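Vieillissement des plastiques noirs : notes orateur, février 2025

Diapo 1. Rappeler le périmètre : pièces injectées, teintées au noir de carbone, usage intérieur.

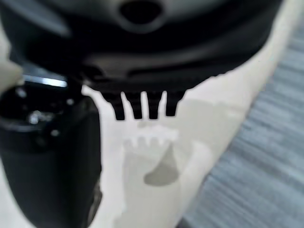
Diapo 2. Protocole Hajdu. Exposition de 2000 h à 50 °C, puis 80 % d'humidité relative. Préciser que l'étuve Cirkine n'était pas ventilée.

Diapo 3. Résultats. Perte d'allongement à la rupture : 40 % sur le lot Briren. Lot Follance non dépouillé, voir A. Bortolotti en mars.

Diapo 4. Passer vite sur la colorimétrie. Question probable : dispersion du pigment. Renvoyer à l'annexe de B. Ferri.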